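The price of a secretariat

Regional organisations of small states are usually judged by their summit statements. I want to argue that they should be judged by their staffing tables, and that the Skavero Forum, which holds its next summit in September, is a good case in point.

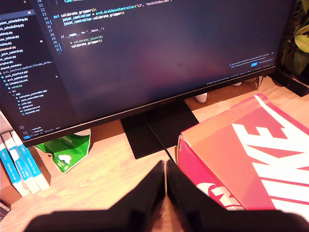
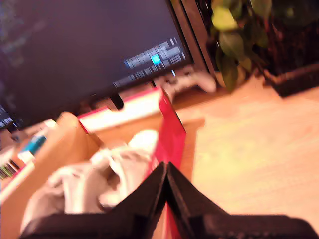 The Forum has four permanent members and a budget which none of them regards as a serious expense. Its statements on shipping lanes, fishing rights and port access are carefully drafted and seldom contradicted. They are also seldom applied. The usual explanation is that the members disagree about the larger powers on either side of them, and that larger powers find it easy to exploit the disagreement. There is something in this. But the members also disagreed in the Forum's early years, and in those years it produced the Branton Protocol, which still governs pilotage and salvage in the strait and which all parties still observe.

The difference lies in who did the work between meetings. The Protocol was prepared by a standing office at Bredisley with its own lawyers, surveyors and translators. At its largest the office employed some 200 people. It now employs 61, and a good part of these are on loan from national ministries, to which they expect to return. An official on loan will not willingly write a paper that embarrasses the ministry responsible for his next posting. I do not say this as a criticism of the individuals. It is a matter of how the posts are funded.

The consequences can be seen in the treatment of the fisheries dispute. Under the Forum's rules any member may ask the office for a finding of fact, and the office must supply one before the matter goes to ministers. The finding is not binding. Its use is that it narrows the argument: ministers who have been told how many licences were issued, and for which waters, cannot easily spend two days contesting it. In the present dispute the office had no surveyors free and asked each government to send its own figures. Each did so. The figures could not be reconciled, the ministers met anyway, and the communiqué called for restraint.

An outside power watching this has no need to divide the members. It has only to offer each of them separately what the Forum can no longer supply - charts, patrol data, legal drafting, a place to hold the talks. Such offers are generally described as technical assistance and are often of good quality. A government that accepts one is acting sensibly on its own account. When all four accept, and from different donors, there is no common record left from which to negotiate.

Two objections are commonly made. The first is that a larger secretariat would become a power in its own right, unanswerable to voters. This is a fair concern in a union with a common currency or a common court. It has little force against an office that can neither legislate nor spend without unanimous consent. The second is that money should follow political will, and that there is no purpose in hiring staff to serve governments that do not wish to agree. I think this has the order wrong. The Coetzee report on the Forum's finances made the point well enough: most of the agreements it examined began as staff papers that no minister had asked for.

What is needed is modest. The posts at Bredisley should be paid from the common budget and filled by open competition, for fixed terms, with a bar on returning directly to a national ministry. The survey section should be restored first, as findings of fact depend on it. Contributions should be set for several years at a time, so that a member displeased by a finding cannot answer it by withholding the next payment.

None of this will feature in the summit statement, which I expect to deal with stability and mutual respect. The staffing table is normally attached as the last annex.

5/3/00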